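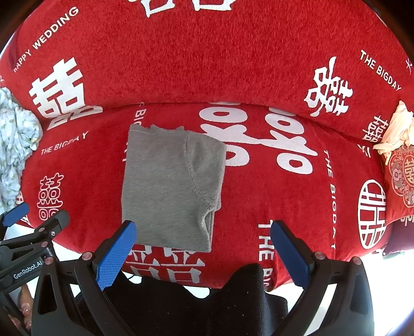 According to Davina Shearer, the folding set should not be closed at 500 episodes, because the later ones were gathered more carefully than the earlier ones and the two groups ought to be compared before anything is discarded. Her remark was made on reading the previous entry and is recorded at her request. I agree with the comparison. I do not yet agree that the count should be raised.

8 January 2022
Terthorpe, garment folding, hand-held collection

Work continued on shirts over patterned covers. The purpose remains to obtain examples in which the background carries strong lettering and large printed shapes, the plain-cover set having proved too easy. Estine was run over the plain set in the autumn and learned to find a garment by contrast alone. Lettering near a hem or cuff was then taken for part of the cloth.

Episode 2207 is to be kept. Grey shirt, red plush cover, other textiles left at the sides. The folded shape has one straight edge and one uneven edge, and the sleeve lies folded down over the body. Under the present labelling rules this would be marked "complete, untidy". Lưu's annotators have been marking similar shapes as "complete" without the second word, and the rule must be restated to them in writing.

Points for whoever takes the next session:

Begin recording before the first grasp. Nearly 50 files open with the cloth already lifted and cannot be used for the approach phase.

Hold the final position for 2 seconds before stopping.

Do not straighten the cover between episodes – the variation is wanted.

Failed folds are to be saved under their own label and not repeated over the same file name.

Transfer to the Fomgate store was slow again and was left to finish overnight. File sizes to be checked against the local copies before the cards are cleared.

Outstanding: a decision on whether sleeves folded over and sleeves folded under should be separate classes. Davina favours separating them. I would prefer to wait for the February training run. Collar labels also unresolved, see previous notebook.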